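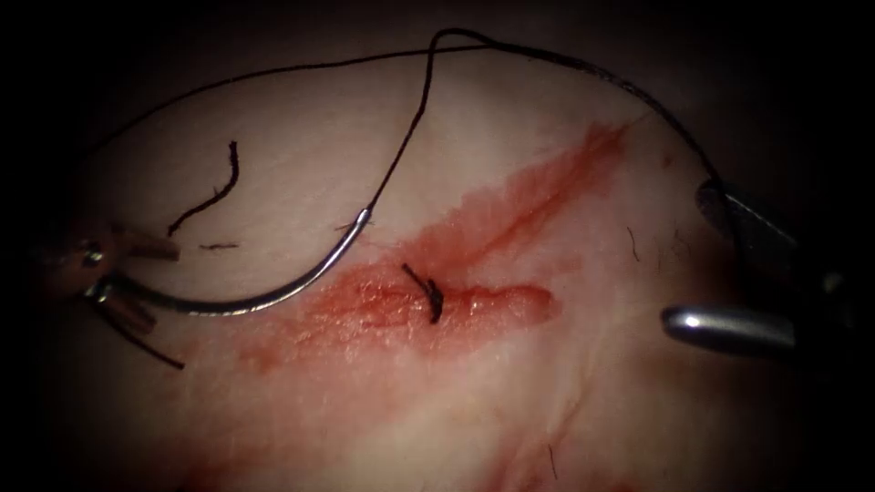 **Trinulow publishes its care routine for the two-armed suturing cell, including the dull parts**

*For release in February*

Trinulow has made public the upkeep routine for its suturing cell, in which two robot arms stitch tissue pads and complain only through their error logs. The document runs to 21 pages. The company concedes that the chapter on wiping things may lack suspense.

The cell asks for attention in modest but regular amounts. After every 300 stitches both instruments come off and the jaws, pivots and cables are checked under a magnifier. Jaw inserts are replaced as a pair, even when one of them looks perfectly happy. The wrist cables are then re-tensioned and each arm is run through 6 test grips on a spare length of suture before it is allowed near a needle.

"We used to wait until something slipped," said Barbara Głowacki, head of cell maintenance at Trinulow. "It is an excellent way to find out which cable has gone, and a poor way to spend an afternoon."

Loose thread gets a section to itself. Cut ends wander, and a fragment caught in a wrist joint can feel to the controller very much like a worn bearing. Two bearings were changed last year on that misunderstanding. Both were fine.

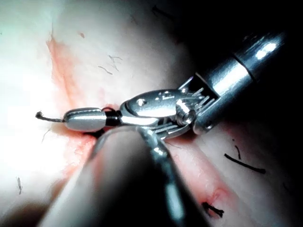 Wissam Awad would have liked the cleaning step to come before calibration in the printed order, and says he has asked for this more than once. Trinulow has moved it, and the next revision will show the change.

The routine also covers camera alignment, a job that takes 4 minutes if the bracket screws have been left alone and most of a morning if they have not. A torque setting is given, in bold.

Copies are free on request from the Trinulow press office. Questions about the cell itself should go to Joelle Bitar in technical support, preferably before the cover comes off.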